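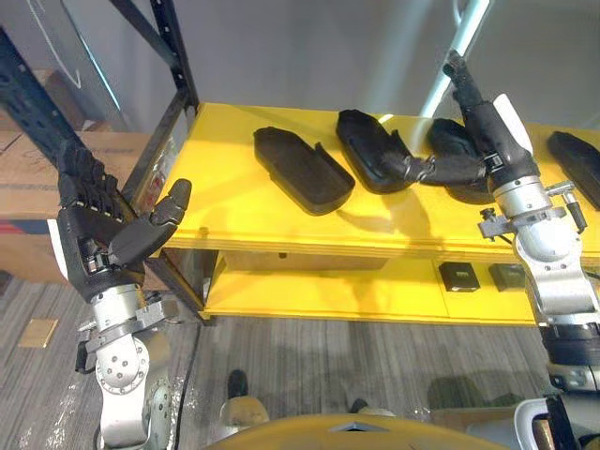 One reader of our draft wrote that a low shelf with no doors is only a table with a second chance to get messy, and asked why we thought paint would help. We didn't have a good answer in the draft. We are not sure we have one now, but the comment was fair enough that we rewrote the report around it.

Open Low Storage for a Shared Workroom
Project report, Lunden group

Background

The workroom had a tall metal rack and a general feeling that small items went missing on it. The course handout for the Plutona unit says that low, open, brightly colored storage "encourages return behavior." It gives no source. We decided to test the claim with a yellow two-tier unit and the small black items people complained about most, the trays and the cubes.

What we did

We ran the trial over seven sessions. For the first three, things went back wherever people felt like putting them. For the other four we had a rule: trays and cubes on the top board, anything in a cardboard box down below. At the end of each session one of us noted what was in the wrong place. We did not time anyone. The Lazaridis method, which two of us had used in another class, asks for a stopwatch, and we found that people tidy faster when they see one, so the times would have told us about the stopwatch.

Results

Misplaced items went down once the rule started. That sounds good for the shelf until you remember the shelf was there from the first session. What changed was the rule. We argued over this for most of a Sunday and still ended up with a sentence in our summary that claims more than it should.

Color did seem to matter in one way. Black objects on yellow are easy to pick out from across the room, and people stopped asking where the cubes were. Whether they put them back any better is another question.
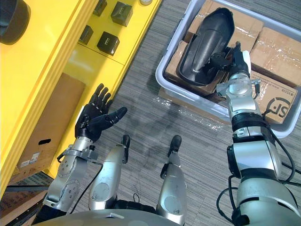 The lower tier was the weak part of the plan. A box pushed into a cubby is out of the way, and it is also easy to forget, and after the second session it had started collecting things that belonged on top. You have to bend to look inside. Our Daletti checklist gave the lower tier full marks for "access," which makes us doubt the checklist.

Problems with the trial

Everyone using the room knew about the project. We had no second shelf in a dull color to compare against, so any statement about yellow is a guess. Seven sessions is also very few, and the last one was short.

What we would change

Paint one board gray and leave the other yellow. Take the box out of the lower tier for half the sessions. Write the rule on a card and see if it works with the old rack, which we should have tried first.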